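How Fan Pages Talk About a Breakup: A Student Project on the Band Oltby

Final report, Media and Everyday Life, by Rodel Dimaculangan
Nov 2, 2022

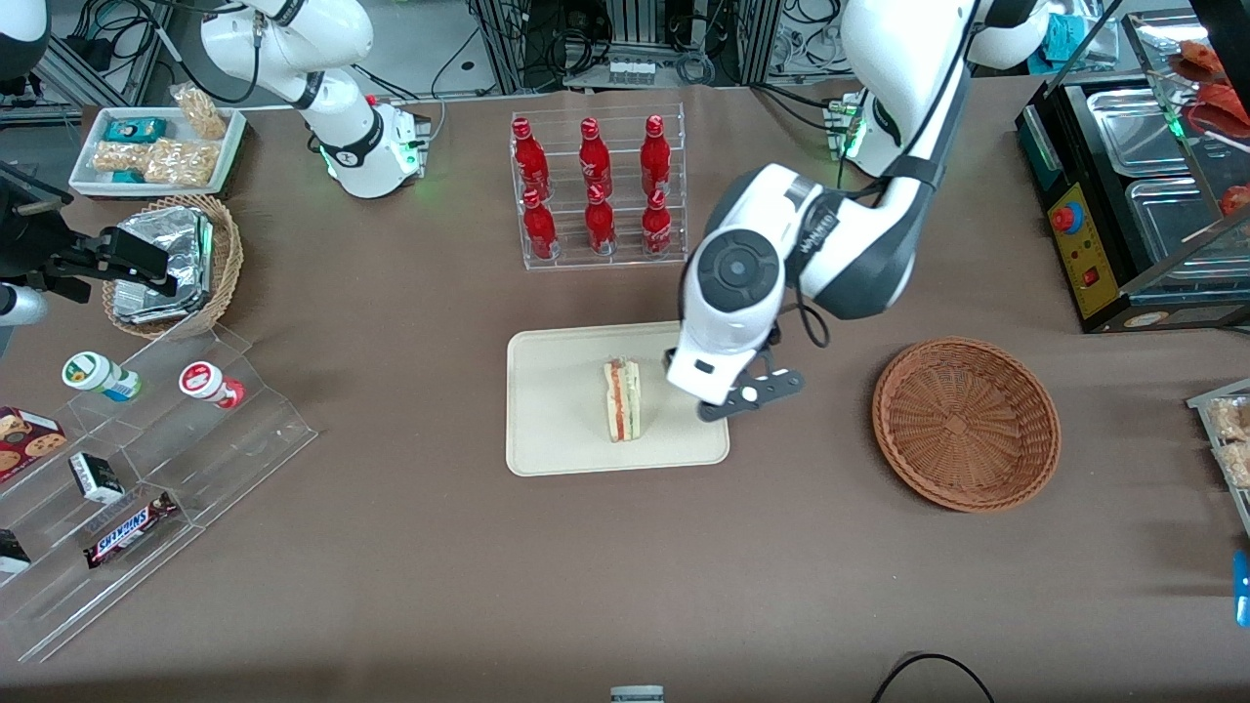
1. Why I picked this topic

I have been listening to Oltby since my first year of high school, and when the two singers, Corrigan and Datach, stopped being a couple (and then kept right on touring together, which surprised all of us), I found myself reading fan pages until far too late at night. My instructor suggested that if I was going to spend that much time on it I might as well get a grade for it, and I am very thankful she did! What I wanted to know was fairly simple: when fans talk about a breakup between two musicians, how much of what they say comes from the musicians themselves, and how much comes from the songs?

2. What I collected

I read 200 comments posted under the announcement in March, spread over 5 fan pages. I left out anything that was only a heart or a crying face, and I left out comments in languages I can't read well enough to be fair to. Then I sorted each comment by where the writer said the information came from. I ended up with 4 groups — interviews, song lyrics, other fans, and no source at all.

I should say that sorting was a lot harder than I expected. People mix things together, as we all do when we talk about someone we feel we know. A person will quote half a line from the album "Brultenero," add something a cousin heard at a show, and finish with a very firm opinion on who left whom. When a comment fit more than one group I put it with whichever source came first, and I went back over the whole pile a second time a week later. I changed my mind on 7 of them.

3. What I found

The biggest group by far was the one with no source at all. Lyrics came second, and I was a little sad to see interviews come last, as Corrigan gave a long and quite generous radio interview that same week in which she answered most of what people were asking. Very few of the comments mentioned it.

The lyrics group was the most fun to read. The title track of "Brultenero" has a verse about leaving a house key in a coat pocket, and fans on every page took it as proof that the breakup had started long before the announcement. The trouble is that the album notes credit that verse to the band's drummer, who wrote it before he had even joined. I brought this up with two friends who love the song, and both of them told me they would go on hearing it their own way. I can understand that — I still do too.

The tone was kinder than I had feared. There were some mean comments, mostly aimed at Datach, but other fans usually stepped in quickly and asked people to let the two of them be.

4. What I would do differently

I would start saving comments on the first day. Some threads had already been cleaned up by the page owners when I got to them, so the rudest material is probably missing from my count. I would also ask a second reader to sort the same comments, so that the groups didn't rest on my judgment alone.

If I get to continue this next term, I'd like to look at the comments under the tour videos, where people seem to talk more about the music and a good deal less about who is sitting next to whom on the bus.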